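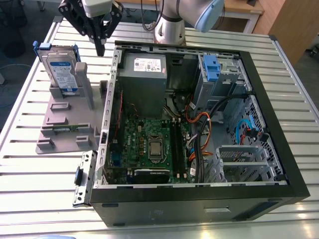

A Dell desktop with the side panel off on the worktable at the Nurkville repair room.

Old office computers are getting a second run in Nurkville, where a repair room has started taking in desktop towers from local businesses and passing the working ones on to households that need them.

The room opened in January in a former shoe store next to the Kioko bakery. It has taken in 193 computers so far, most of them from Skisano, an insurance office that replaced its machines over the winter. Three other firms in town have said they will send theirs before summer.

Keegan Treloar, who runs the room, said most of the towers arrive complete except for the hard drive. The firms usually take those out themselves and have them destroyed.

"We get the board, the processor and the power supply, and most of the time those are fine," Treloar said. "So we clean it, put in a drive, check the memory and see if it starts. If it doesn't, it goes for parts."

Each tower is opened and checked at the table before anything is ordered for it. Cables that are still good stay in the case. Graphics cards are left in when they work, though many of the people on the waiting list only want a computer for school work, bills and email.

The room charges nothing for the machines. It pays for drives out of a $400 monthly grant from Ninitz, the hardware store on Mill Street, and from the sale of scrap metal - mostly cases too bent to close.

The worktable is also used for practice. People who have not handled computer parts before can start on a gray plastic board with a row of slots, where blocks are pushed into place by hand or with a tool, before they move on to a real case.

"You learn how much force is too much," Treloar said. "I would rather have somebody find that out on plastic than on a memory slot."

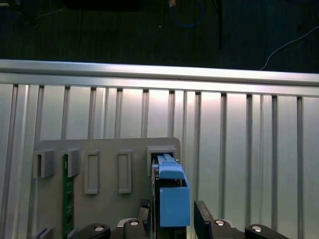 How to donate or apply

Desktop towers can be dropped off on Tuesday from 3 p.m. until closing. Monitors and printers are not accepted. Households can put their name on the waiting list at the front desk during the same hours.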